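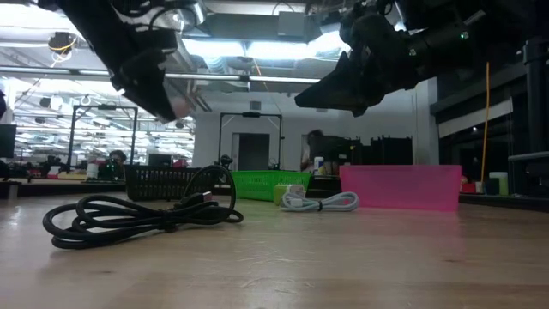
My problem is with the grasp planner in Flimilen, and I would be glad for any advice. I run two arms over one table and the task is sorting: each object should go in one of the baskets at the back. With the block and the power adapter I have no trouble in simulation or on the real arms. But the black cable on the left side lies in several rings, one of them rises up above the others, and for this object the planner gives me a different grasp in almost every cycle. The arm starts to one point, the planner changes its mind, the arm turns to another point, and so on. I have set the replan period to 4 cycles and the candidate limit to 1000. I tried also a lower candidate limit, but then it often finds no grasp at all. Segmentation looks correct to me, the mask covers the whole cable. Is there a setting to make the planner keep its choice, or must I write this myself?

Posted by Ovov, January 26, 2024

Bisht
Increase the replan period. I have mine at 59 and never saw this problem.

Bodik
I had the same behavior in December, with a garden hose. A longer replan period will hide it, but then the arm is also slow to react when the object moves, and a cable moves every time you touch it.

The cause is in the scoring. For a rigid object there is usually one grasp clearly better than the rest. For a coil, many points along the rings have nearly equal score, and small noise in the depth is enough to change which one is first. You can check this: turn on the score log and compare the top candidates from one cycle to the next. In my log the first two were so close that I could not call one of them better.

What I did is to keep the last chosen grasp and add a small bonus to every candidate near it. The planner changes only when the new one wins by more than the bonus. It is a few lines in the scoring callback. Reset the stored grasp after each release - I forgot this, and my arm went back to an empty place on the table.

For the part of the cable that stands up I would also add a preference for height. A raised loop is easier to close on, and the finger does not need to go close to the table.

Ovov
Thank you, Bodik. The log shows the same thing, 318 candidates with almost one score. I added the bonus and now the chosen point stays the same until the fingers close. The height preference I did not try yet.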